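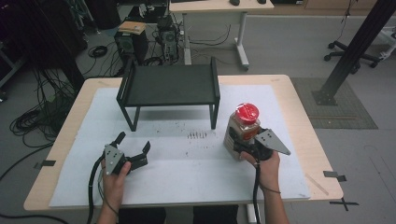 Projet Bistinar : achats groupés de denrées sèches pour les petites cantines de Balarstead
Rapport d'avancement intermédiaire adressé à la fondation Werby
Rédaction : Mahfuz Wanigasekara, coordination du projet, association Saha

1. Rappel de l'objet

La convention signée avec la fondation Werby porte sur la mise en place d'un circuit commun d'achat, de stockage et de livraison de denrées sèches (céréales, farines, légumineuses, flocons) pour les petites cantines de Balarstead et des communes voisines. Ces cantines dépendent d'écoles, de crèches et de deux foyers. Chacune commandait jusqu'ici de son côté, souvent au détail, avec des écarts de prix importants d'un établissement à l'autre pour un même produit.

Le présent rapport couvre la période allant de la signature à la fin novembre. Il suit le plan demandé par la fondation, à l'exception de la partie communication, reportée au prochain rapport avec l'accord de notre interlocutrice.

2. Établissements participants

Le groupement compte 19 cantines. Trois d'entre elles sont entrées en cours de période, après la réunion de rentrée. Une école qui avait donné son accord de principe au printemps s'est retirée parce que sa commune a confié la restauration à un prestataire extérieur. Nous ne l'avons pas remplacée et ne cherchons pas à le faire avant le bilan annuel.

Les cantines sont très inégales par la taille. La plus grande sert 292 repas par jour en période scolaire, la plus petite est celle d'une crèche qui n'a pas de cuisinier à temps plein. Cette différence pèse sur presque tous les choix pratiques : conditionnement, fréquence des livraisons, minimum de commande. Nous y revenons au point 4.

Chaque établissement a désigné une personne chargée des commandes. Dans les écoles, il s'agit en général du chef de cuisine ; dans les crèches, de la direction. Ce n'est pas toujours commode, car les directions de crèche passent leurs commandes tard le soir et les modifient volontiers le lendemain matin.

3. Achats

Le premier appel d'offres a été lancé avant l'été. Six fournisseurs ont répondu, dont deux minoteries de la région. Les offres ont été comparées sur le prix rendu à l'entrepôt, la traçabilité des lots, la capacité à fournir en petits conditionnements et le délai de réapprovisionnement. Deux contrats ont été signés, l'un pour les farines et les flocons, l'autre pour les légumineuses et le riz. Les farines composées destinées aux bouillies des crèches font l'objet d'achats séparés, sans contrat annuel, le temps de mieux connaître les quantités.

Le prix moyen payé par les cantines sur les produits courants a baissé d'environ 20 % par rapport aux factures que les établissements nous avaient transmises au démarrage. La baisse est forte sur le riz, les lentilles et les flocons d'avoine. Elle est faible, voire nulle, sur les farines spéciales. Deux cantines payaient déjà moins cher que le tarif du groupement pour la semoule, grâce à un ancien accord avec un grossiste. Elles ont été autorisées à conserver cet accord pour ce seul produit.

Nous signalons une difficulté sur les pois cassés. Le premier lot livré présentait un taux de brisures supérieur à ce que prévoyait le cahier des charges. Le fournisseur a repris la marchandise et émis un avoir, mais les cantines ont dû modifier leurs menus pendant la période de remplacement. Une clause sur le calibre a été ajoutée à l'avenant.

4. Stockage et reconditionnement

Le local loué à l'entrée de la zone artisanale est en service. Il comprend une réserve, une pièce de préparation et un quai accessible à la camionnette. Les travaux d'isolation de la réserve ont pris du retard, l'entreprise ayant dû commander des panneaux d'une autre épaisseur que celle du devis. L'humidité relevée dans la réserve est maintenant stable. Avant la pose des panneaux, les produits sensibles étaient entreposés dans la pièce de préparation, ce qui gênait le travail.

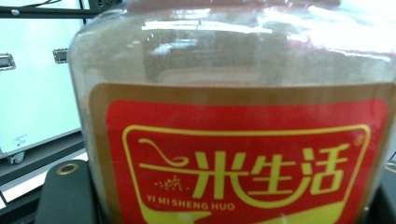 Le reconditionnement est la partie du projet que nous avions le plus sous-estimée. Les grandes cantines reçoivent les sacs d'origine et n'ont besoin de rien d'autre. Les crèches et les foyers demandent au contraire des quantités réduites, dans des contenants faciles à refermer, avec le numéro de lot, la date d'ouverture du sac d'origine et la liste des allergènes. Le temps de travail correspondant n'était prévu qu'à titre marginal dans le budget initial. Ashraful Dissanayake, responsable de la logistique, y consacre désormais toutes ses matinées, au détriment du suivi des tournées.

Plusieurs solutions ont été étudiées. Demander aux fournisseurs de livrer directement en petits formats reviendrait trop cher pour les farines, mais serait acceptable pour le riz et les lentilles. Confier l'opération à un atelier extérieur suppose un volume que nous n'avons pas. Nous proposons donc de passer le riz et les lentilles en petits formats d'usine et de ne garder au local que les farines, les flocons et les mélanges pour bouillies. Cette proposition figure dans la demande de réaffectation jointe.

Les étiquettes ont été refaites en cours de période. La première version utilisait des caractères trop petits pour la date, et plusieurs cuisinières nous ont dit qu'elles recopiaient l'information au feutre sur le couvercle. La nouvelle version place la date et le lot en haut, les allergènes juste en dessous, et laisse une ligne libre pour la date d'ouverture en cuisine.

5. Livraisons

Les tournées se font avec une seule camionnette. Les cantines scolaires sont livrées tous les quinze jours, les autres établissements une fois par mois, sauf demande particulière. Les créneaux avant 8 heures du matin ont été abandonnés au nord de Balarstead, où les accès sont encombrés par les cars scolaires. Les livraisons y sont faites en début d'après-midi, après le service.

Les erreurs de livraison ont surtout concerné les produits dont le nom prête à confusion : farine de riz et riz cassé, semoule fine et semoule moyenne. Un code de référence court a été ajouté au bon de commande. Depuis, les erreurs de ce type sont devenues rares. Il reste des oublis sur les petites quantités ajoutées en dernière minute, et nous demandons à présent que toute modification soit faite avant midi la veille de la tournée.

La camionnette a été immobilisée une fois, pour un problème d'embrayage. La location d'un véhicule de remplacement a été imputée sur la ligne « imprévus ».

6. Formation des équipes de cuisine

La convention prévoyait des séances sur la cuisson des légumineuses et des céréales peu utilisées. Les premières ont eu lieu dans la cuisine d'un des foyers, en dehors des heures de service. La participation a été bonne dans les écoles et plus irrégulière dans les crèches, où il est difficile de libérer une personne. Pour ces dernières, nous avons préparé des fiches à afficher, relues par la diététicienne du groupement.

Les retours portent moins sur les recettes que sur l'organisation : trempage la veille, place disponible dans les réfrigérateurs, temps de cuisson peu compatibles avec l'heure d'arrivée du personnel. Une cantine a essayé de cuire les pois chiches l'après-midi pour le lendemain, avec refroidissement rapide. Le résultat lui convient, mais toutes n'ont pas l'équipement nécessaire. Nous ne souhaitons pas financer de matériel de refroidissement sur ce projet.

L'accueil des enfants est variable. Les galettes de lentilles sont bien acceptées, le sarrasin en grains beaucoup moins. Les menus restent de la compétence de chaque établissement et nous n'intervenons pas sur ce point.

7. Budget

Les dépenses sont globalement conformes au prévisionnel. La ligne « travaux » est dépassée, pour la raison indiquée au point 4. La ligne « formation » est sous-consommée, deux séances ayant été repoussées au printemps. La ligne « véhicule » est dans l'enveloppe malgré la panne.

Nous demandons l'autorisation de transférer le reliquat de la formation vers le temps de travail consacré au reconditionnement. Le détail par poste figure en annexe, avec les factures de l'entreprise d'isolation et l'avenant au contrat de légumineuses.

8. Suite prévue

Au cours de la prochaine période, l'association Saha prévoit de renouveler l'appel d'offres sur les farines, de passer à la commande en ligne pour les cantines qui le souhaitent et de faire un inventaire complet de la réserve pendant les vacances scolaires. Les modalités d'inventaire sont en cours de rédaction par Ashraful Dissanayake.

La question de la participation financière des cantines aux frais de stockage reste ouverte. Les grands établissements, qui n'utilisent presque pas le reconditionnement, demandent que cette part soit calculée sur le service rendu. Les crèches préfèrent une cotisation au prorata des achats. Une proposition chiffrée leur sera envoyée avant la réunion de printemps, et transmise en copie à la fondation.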